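Malotitz tray packing, evaluation notes

Maintained by Gintarė Priedītis and Kamol Suwannarat. Last revised August 13, 2024.

What this is

Recordings and scores from our attempt to reproduce the two-arm packing result that the Bavora policy is known for in our building. The claim was that a policy trained on a small set of teleoperated episodes would sort items into the correct compartment of a divided tray and would cope with items it had not seen. We got the first half to hold up some of the time. We don't think the second half has been shown, by us or by anyone before us, and the numbers below should be read with that in mind.

Contents

episodes/ teleoperated demonstrations, 40 in total
rollouts/ policy runs, 39 kept
scores.csv one row per rollout, two raters
notes/ free text from the operators, unedited

One rollout was dropped when its log failed to write. It was a failure, so the success rate you compute from scores.csv flatters the policy slightly.

Setup

Two white arms work from opposite sides of a black tray, with a top-down view of the whole tray. The dividers give two short compartments on the left and a long one on the right. Items are rolls of white tape and narrow snack packages with Japanese print.

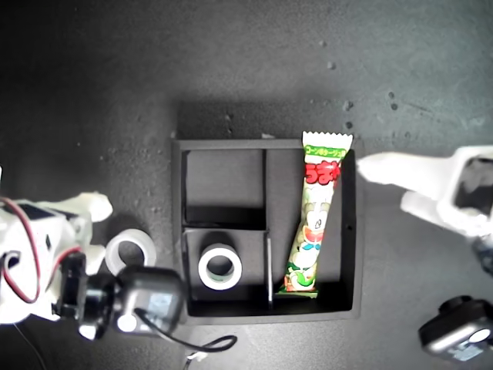
Success was scored by Etelka Dobos and Songül Tekin from the final top-down view only. An item counts as placed if it lies inside the compartment named in the instruction. They agreed on 23 of the first batch of rollouts and argued over 4, all involving a package that stuck out past the tray wall. We count those as placed. A stricter reader would not, and scores.csv has a column for that.

Known problems

The long compartment is the only one a snack package fits in lying flat. A policy that learned nothing except "long thing goes right" would score well on those trials, and we have no control condition that rules this out. Lajos Gál proposed swapping the divider layout in January. It still hasn't been done.

The "unseen items" in the original write-up were other rolls of tape. We would not call that generalization.

Start positions were set by hand by the same people who ran the demonstrations. Expect them to be friendlier than chance.

Use

Fine for checking a data loader or comparing two policies on the same starts. Please don't quote a single success rate from it without the rater column. Corrections go to Kamol, preferably with the rollout name in the subject line.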